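How Do Robot Grippers Get Tested?

A gripper is the part of a robot that holds things. It does the job your hand does. Most grippers have two fingers that close toward each other, and the shape of those fingers changes what they can hold.

At the Turden workshop, Maysoun Qaisi compares two kinds of fingers. The first kind is a solid plate. The second kind is a plate with triangles cut out of it. Cutting out triangles makes a plate lighter, and the parts left between the holes still carry the load.

Each kind gets 40 tries with each object. A try counts if the object stays in the fingers for the full lift. A drop is written down as a drop, even if it was close.

Hard objects are the easy part of the test. A block keeps its shape when you squeeze it. Cloth does not. It folds, slides and bunches up – and it may do so differently every time. Jeans are a useful test object. They have thin places, thick seams and small metal parts, all in one piece of clothing.

Some grippers are held by a person. The person picks where to grab and squeezes a trigger or handle to close the fingers. A camera on the gripper records each grab, and a computer can study the recordings later. The Turden tests have up to 263 recordings for one object.

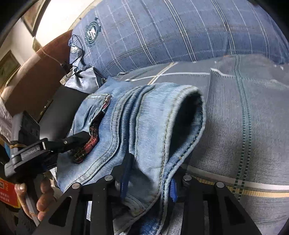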